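I'd promised to have the lot folded by 4, and by lunch I was still finding jumpers - Mum never threw out a jumper in her life! The bed had two piles of folded clothes on it, and the lavender cloth was next.
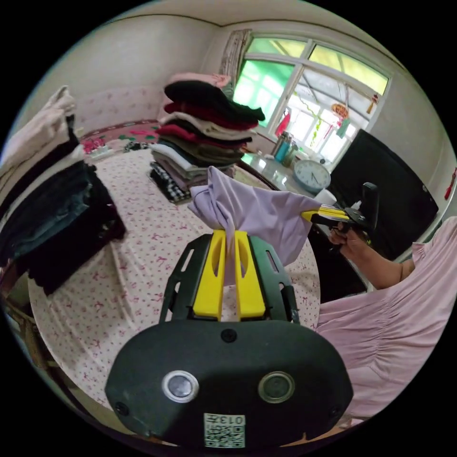
Nicanor reckoned I should keep the maroon and let the black go, and would I please stop smelling everything. I told him to put the kettle on. Then I folded the denim again, slower, the way she liked it.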